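Kernholm starter soldering kit: three months in

I bought this after my kitchen radio died and the repair shop in Jokenham wanted more to look at it than I'd paid for the thing. I'd never soldered anything in my life (unless you count one wobbly badge at school) so I went for the Kernholm, mainly for the temperature dial on the handle.

First things first, it heats up fast! I switch it on, go and fill the kettle, and it's ready before the water boils. The cable is nice and bendy too, much better than the stiff one on the old Pravano my sister lent me, which kept dragging the iron off the bench. The handle stays comfy even after a long evening, and I've got small hands.

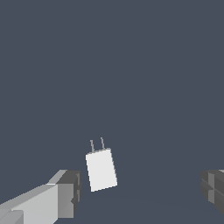
The stand is where they've saved their pennies. It's far too light, and mine slid about until I stuck it to an old floor tile. The sponge was falling to bits within a fortnight as well, so I've moved over to a tin of brass wool and wouldn't go back. You get three tips in the box, and I only ever use the chisel one. The solder supplied is a bit thick for small jobs, I'd get a thinner reel straight away.

The radio works again, by the way, and I've since done a doorbell and a bedside lamp. The booklet is poor, mostly warnings, so find yourself a decent video before you start.

Four stars from me. I'd buy it again, but I'd want a heavier stand.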